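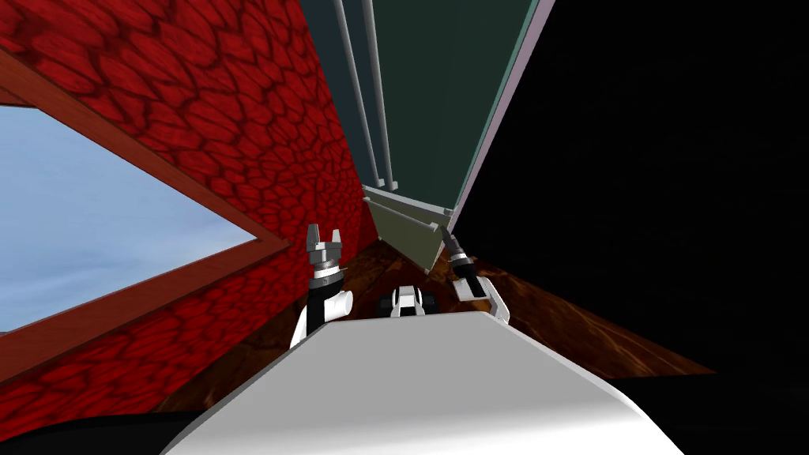 Session 2: Comparing two arm controllers in a tight corner

July
Gopinath Ramasamy

Welcome back, everyone, and thank you for the very full lab books from last time, which I read with a pot of tea and a great deal of pleasure. In this session we stay in the Flasero simulator and take the same two-armed robot into the corner of the Varghese room. You'll drive it first with the Sinden controller and then with the Flodetier one, and by the end I'd like each pair to have an opinion on which they would choose for close work, with enough numbers behind it to defend that opinion over lunch.

Please load the room before you choose a controller. If you do it the other way round, Flasero quietly goes back to its default settings and you'll spend half the session comparing Sinden with itself. I did exactly this while preparing the notes and was very pleased with how well the results agreed.

Finding your bearings

The forward view is a tilted one, and it does take a little getting used to. Before you move a single joint, find the window and its reddish-brown wood, follow the patterned red wall along to the dark green panel, and then come down the pale poles to the ledge. The ledge is where the right arm will be working. Once you have those landmarks in your head you'll stop leaning sideways in your chair (most people do, and I still catch myself at it).

Remember too that "up" on the screen and "up" in the room are different directions here. Both controllers take their commands in room coordinates unless you tell them otherwise, so a nudge upwards will travel across your view at a slant. Try a few small ones with the left arm, well away from the walls, until your hand and your eye agree.

Exercise A: bringing the right gripper to the rod

Your target is the near end of the thin gray rod on the ledge. Begin from the saved pose called "corner start", leave the left arm where it is, and bring the right gripper in slowly at 10 per cent speed. Stop when you're close enough that you would be happy to begin a grasp, and write down the joint angles and the time taken. We aren't grasping anything yet! The small dark gripper is harder to judge against the background than you might expect, so do use the wrist read-out as well as your eyes.

Repeat the approach until you have 50 good runs with each controller. That sounds like a lot, I know, but each one is short, and if you share the typing with your partner it goes by quite cheerfully. Write down the bad runs as well, on the separate sheet, with a word or two on what went wrong.
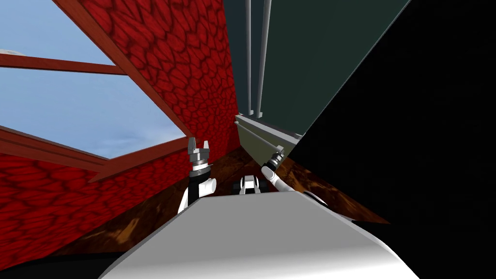 Exercise B: holding the left arm still

People tend to forget the arm that isn't doing anything, and this is where the two controllers differ most in my own trials. With the left fingers open and pointing upward, run the right arm through the same approach and log the left wrist position throughout. Sinden lets the left arm sag a touch when the right arm stretches out. Flodetier corrects for it, but the correction can come in a rush, and you may see a small twitch in your log.

Set the holding stiffness to 55 for both, otherwise the comparison isn't fair. Sreekumar Iyer, who teaches the other group, prefers a softer setting, and you're welcome to try his afterwards — just keep those logs in a different folder.

If the holding arm drifts so far that it comes near the red wall, end the run and reset. Flasero will let you carry on through a contact, but the figures after that point aren't worth keeping.

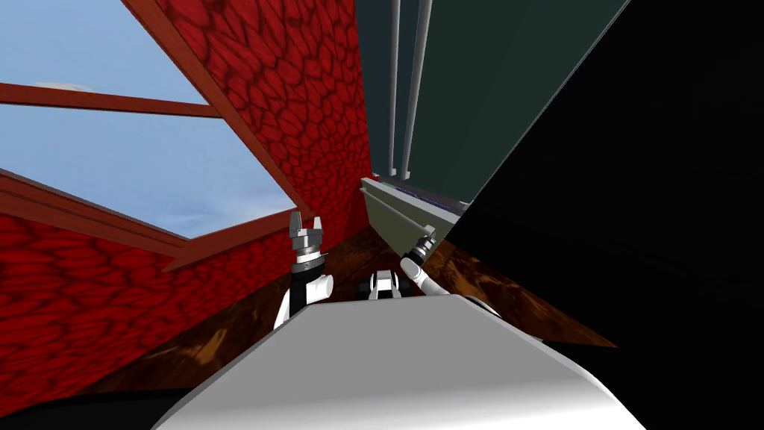

What to hand in

One sheet per pair is plenty. I'd like your approach times, the largest left wrist drift for each controller, and a paragraph saying which you'd pick for this corner and whether you'd pick the same one in an open room. Disagreement within a pair is fine, so long as you both sign it. Sheets go in the tray by the door before 4 pm, and the logs go in the shared folder under your pair number.

Next time we close the fingers at last.

Recent handouts
Session 1: Saved poses and how not to overwrite them
Reading a wrist log
Room coordinates and camera coordinates
Sinden settings, a short guide

Comments

pair6: Is the stiffness the same box as the damping one? We can only find one slider in Flodetier.

Gopinath Ramasamy: Different box, I'm afraid. Open the arm tab and scroll down, it's underneath the speed limit.

Sreekumar Iyer: My group would like it noted that the softer setting gave less twitch. More drift too, but less twitch.

tea_and_torque: We got quicker runs with Sinden but ended up choosing Flodetier. Will the logs be marked or just the sheet?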